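2025-04-11

Back from the open day at Holberg and my feet are killing me. Gunvor drove, I did the map, and we still went round the Kumudton roundabout 2 times before we found the gate. Coffee was dreadful, buns were lovely (cardamom!), and there were 26 of us squashed into one room with our coats on.

I'd pictured a factory sort of robot, all orange and behind a fence. Nothing like it – two silver and black arms, a lot of glossy white bits, and a tiled floor just like my sister's kitchen.

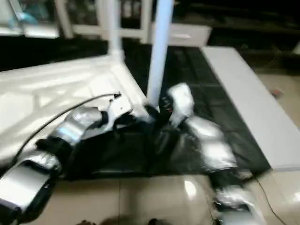 *Both arms on the go, far too quick for me.*

Hậu Thái did the talking and he was so good with daft questions, mine included. I asked if it ever got bored and he said he certainly did. Then the big white frame came out and I stopped chatting and watched properly, with my bun going stale in my hand.
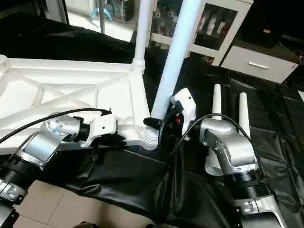 *Photo: Holberg open day / Signe Eklund*

Wumpini Essien told us they've been at this since October and that the first attempts were mostly a lot of dropping things. I liked her for saying so. Gunvor wanted to know what one costs and got a very polite non-answer! 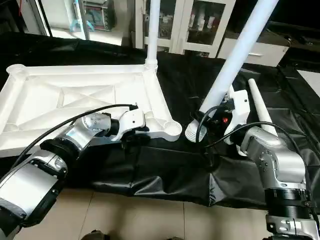
I keep thinking about my own flat-pack history, mainly the bookcase from the old flat, which leaned until the day I gave it away. What I always want is a third hand. There was one gripper clamped on the frame and the other holding a slanting pole near its ribbed end, and I felt quite jealous. Mind you, I'd have put a black sheet down as well, I always lose the screws.

Must email Signe for the rest of her photos, and give Gunvor her petrol money.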